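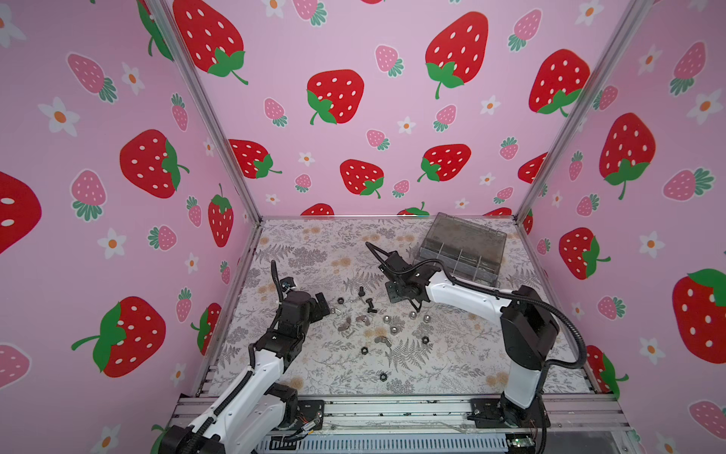

Takumi Okabe: two prints that busy next to each other is too much imo. Strawberries OR the leafy one, pick

judero17: disagree. the leaf print is mostly grey on off-white, it reads as quiet. the pink does the work

Vija R.: what bugs me is scale. some berries huge, some tiny, and the big ones get chopped at the bottom of the back wall. I'd have started the repeat lower

judero17: you'd lose the top ones then

Takumi Okabe: still say plain top. did my craft nook in Feburary w/ stripes on florals, lasted 17 days before I ripped it out

Vija R.: stripes are differnt tho. here at least the tan-orange flowers sort of pick up the orange centers on the wall

judero17: thank you!! will post the shelf paper Saturday

Print this thread | E-mail this thread
Last updated: Saturday, 11:09 pm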